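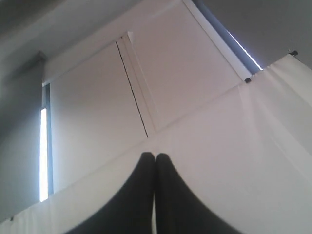 The wrist view goes through three steps before the policy ever sees it: crop, resize, normalize. I wrote the normalize step in January and didn't look at it again until last week, when the depth estimate started jumping between frames with the arm standing still. I had been blaming the depth model. The trouble was in the exposure handling, and the wrist view has plenty in it to upset exposure handling. There is a big off-white sheet held up with small black clips, a very bright vertical light on the left, and two nearly black fingers pressed together at the bottom. My code took the mean brightness of the whole crop and scaled everything to match a target. With that much white and that much black in one picture, the mean mostly tells you how much of the crop the fingers take up.

So when the fingers open, the mean changes, the scaling changes, and every pixel of the sheet gets a new value even though nothing happened to the sheet. On top of that the light drifts in and out of the crop as the wrist turns. The depth model was being handed a different sheet every few frames and did what it could.

The standing-still case took longer to work out. The gripper driver from Festeck sends a small correction when the fingers are closed, and the finger mask I had bolted on in the logging tool (only there, not in the live path) was computed from the commanded width instead of the measured one. The logs looked steady and the live stream did not. I spent most of an evening comparing the two and getting nowhere, since I was comparing a masked picture with an unmasked one.

What I changed:

The finger mask now lives in the shared preprocessing code, so live and logged frames go through the same function. It uses measured width. If the measured width is more than 90 ms old, it holds the last mask and writes a warning.

Normalization uses the median of the unmasked pixels, with anything near saturation thrown out first. The light no longer counts. I tried a trimmed mean as well and could not tell the two apart on my test runs, so I kept the median.

The scale factor is smoothed over time. This was the part I didn't want to do, because smoothing hides things. I log the raw factor next to the smoothed one so I can still see if it goes wild.

I replayed 200 logged runs through the old and new versions. The jumping is gone in all but 2 of them. Both of those have the gripper almost touching the fabric, and I think the depth model has nothing to hold on to there. Plain cloth with shallow folds gives it very little. A faint crease helps some. A clip helps a lot, and you can see the estimate settle as soon as one comes into view. I don't want to lean on that, because the clips get moved.

The planner side needed one small fix. Benmoussa, which is what I call my planning node, was rejecting goals whenever depth variance went over a fixed limit, and I had raised that limit twice to get work done. I put it back to the original value. It rejects much less than I expected.

Still to do: the replay tool takes too long to start because it loads every run before showing the first one. The config for the cell in Gulasville still has the old normalize block, and it will load without complaint and be ignored, so I need to make unknown keys an error. I also want to move the mask shapes out of the code and into the gripper description file, so that swapping fingers doesn't mean a rebuild.

The changes are in Gitow on the preprocessing branch. I'll merge after another few days of running it.

Filed under: Robot Software, Perception, Debugging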